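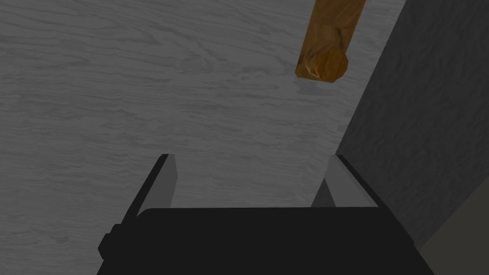 Règles de validation en simulation avant passage sur cellule réelle

Roksolana_K
Bonjour à tous. Je rédige pour l'atelier une note de bonnes pratiques sur la saisie d'objets en simulation et je voudrais vos avis avant de la figer. Ma règle de base : aucun programme ne part sur la cellule sans 40 essais en simu, avec pose de l'objet tirée au hasard. Mon souci, ce sont les poses près d'une paroi. Dans la vue que je mets, le cylindre brun est tout près du panneau gris foncé, et la pince est encore ouverte, doigts vers la table. Est-ce que vous gardez ce genre de pose dans le jeu de validation, ou est-ce que vous imposez une distance minimale ? Chez nous on a écrit 15 mm, mais le chiffre vient d'une vieille fiche Garnholm et je ne sais pas le justifier.

mdelacour
On les garde. Si l'objet peut se trouver là en production, il doit s'y trouver en simu. La distance minimale, c'est une règle pour la planification de trajectoire, pas pour le tirage des poses.

Yaroslav Ostapchuk
Pas d'accord avec mdelacour. Si la fiche de poste dit que l'opérateur dépose la pièce dans une zone marquée, les poses hors zone faussent le taux de réussite. On a perdu deux semaines là-dessus sur le projet Trurnum : le programme était refusé pour des cas que le gabarit interdit.

mdelacour
Et le jour où le gabarit bouge ?

Yaroslav Ostapchuk
Le jour où le gabarit bouge, la cellule s'arrête en défaut. C'est écrit dans l'analyse de risques, et ça se teste à part.

tom_lrl
Chez Lorolel on fait deux jeux. Un jeu nominal, avec seuil d'acceptation, et un jeu « bords » sans seuil, où on vérifie seulement que le robot abandonne proprement : pas de contact avec la paroi, retour en position de repli, message clair. Les deux rapports sont joints au dossier.

Roksolana_K
Ça me va bien, les deux jeux. Tom, vous mettez combien de poses dans le jeu bords ?

tom_lrl
19, toujours les mêmes, numérotées. Pas de tirage aléatoire, sinon on ne peut pas comparer d'une version à l'autre.

ninon.b
Question bête : vous regardez aussi le modèle de collision ? Le cylindre de Roksolana a une surface à facettes, un peu froissée. Chez nous le maillage affiché et le maillage de collision sont deux fichiers différents, et une fois l'écart allait jusqu'à 2 mm. Avec une paroi aussi proche, ça change le résultat.

Roksolana_K
Pas bête du tout, je n'avais rien là-dessus. J'ajoute une ligne : indiquer dans le rapport le nom et la version du maillage de collision, pour la pièce et pour les doigts.

mdelacour
Et pour la paroi. Tout le monde oublie les parois.

Yaroslav Ostapchuk
Là-dessus je suis d'accord. J'ajouterais le coefficient de frottement. On reçoit encore des rapports Sydorenko où il est laissé à la valeur par défaut du simulateur, et ça ne se voit nulle part.

Roksolana_K
Noté. Version provisoire du paragraphe :

« La validation comporte un jeu nominal (40 poses tirées dans la zone de dépose, graine consignée) et un jeu de bords (19 poses fixes). Le jeu nominal est soumis au seuil de réussite. Le jeu de bords est soumis au critère d'abandon sans contact. Les maillages de collision et les frottements sont déclarés au rapport. »

Je retire les 15 mm tant que je n'ai pas retrouvé d'où ils sortent.

mdelacour
Toujours contre la limite à la zone de dépose – mais avec le jeu de bords obligatoire, je peux vivre avec.

ninon.b
Il faudrait préciser qui a le droit de modifier les 19 poses.

Roksolana_K
Le responsable de cellule, avec changement d'indice du document. Je l'écris et je reposte samedi.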